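Welcome back to the bedroom pages! The kitchen gallery went up in October and is still the one people write to me about (yes, the jar shelf is staying, and no, I don't remember where the hooks came from). This time it's the small back bedroom, the one that has been catching everything without a home for as long as we've lived on Espinoza Street. Packets, wrappers, cups, cloths, bits of padding from parcels, all of it drifts in there sooner or later and settles down as if it paid rent.

I should say at the start that I am a slow tidier. I like to pick a thing up, think about it, wander off and make coffee, and come back. My friend Eirini Pappas can clear a room in the time it takes me to find a trash bag, and she has been very patient with my method over the years, or at least very quiet about it. If you're the same kind of person as me, I hope these notes are some comfort. If you're more like Eirini, you'll probably want to skip to the bottom.

## The little pile

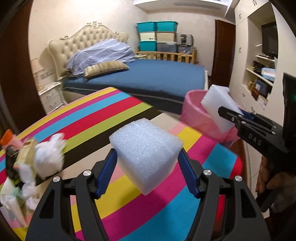
Packing foam is my weakness. I have never been able to throw a good piece away, and ever since I ordered the hall lamps from Drotar I've had more of it than any sensible household needs. The white blocks with that grainy, slightly sparkly top are my favorite, even though I know perfectly well they'll shed on everything if you so much as look at them. They do look cheerful against the stripes, all that yellow and magenta and turquoise, which is more than I can say for the crumpled white plastic bag and the wrappers keeping them company. My rule now (it's a new rule, be kind) is that foam gets kept if it has clean faces and fits in the one box I've set aside for mailing things to my sister. Everything else goes. The box holds 13 pieces if you're clever about it and nine if you're me.

A word about bags, as somebody asked last time. I used to keep every plastic bag folded into a neat triangle, a trick I picked up from a magazine and kept up for one whole winter. These days I stuff them all inside one bigger bag on the back of the door and call it done. When that bag is full, the lot goes to the store drop-off and I start over. It's less pretty and I've never once regretted the triangles.

Small packets are harder. They seem important because they're small and have writing on them, so you stop and read them, and then it's twenty minutes later and you're sitting on the floor. I now read them at the kitchen table, standing up, with the recycling right next to me.

## Stripes on stripes
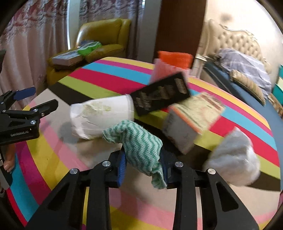 Cloths need a proper home or they end up on whatever surface is closest, and in a bedroom that's nearly always the bed. I keep mine in a shallow drawer, rolled, with the thick ones at the back. The green-and-white one with the wavy zigzags is a great favorite of mine, and I do love it over that loud striped blanket, pink and lime and cyan all going at once. The cup lying on its side is paper and well past saving, so that's an easy decision, and I always like to start with an easy one. The boxes take longer. Small cardboard boxes get flattened the minute they're empty in this house, or at least that's the plan I've written on the inside of the closet door.

The curtains deserve a mention too. Pink and white flowers, long dreams of a much grander room, and I've grown so fond of them that I gave up on the plain linen pair I'd been eyeing in the Galtico catalog. I'd been saving the page for months. Then one afternoon the light came through the flowers just so, and I put the catalog in the recycling with the boxes.

And the armchair! Every bedroom has a chair that is really a shelf. Ours is an olive-yellow one and I have tried to be strict with it, with limited success. My current arrangement is that things may rest on the chair during the day as long as they're off it by bedtime, which means that at 10 p.m. there's a small procession down the hall with a box and an armful of laundry.

## What's next

I still want to do the wardrobe, and there's a set of Drostier drawer dividers in the hall that I bought on sale and haven't measured for (I know, I know). Twenty dollars for the set, which felt like a bargain until I realized I'd have to empty the drawers first. The hall closet will probably come after that, and then maybe the desk, if I'm feeling brave.

If you have a good way of storing foam that doesn't leave crumbs all over the rug, please do write and tell me. Eirini says to use a pillowcase with a zipper, and I'm going to try it as soon as I find one.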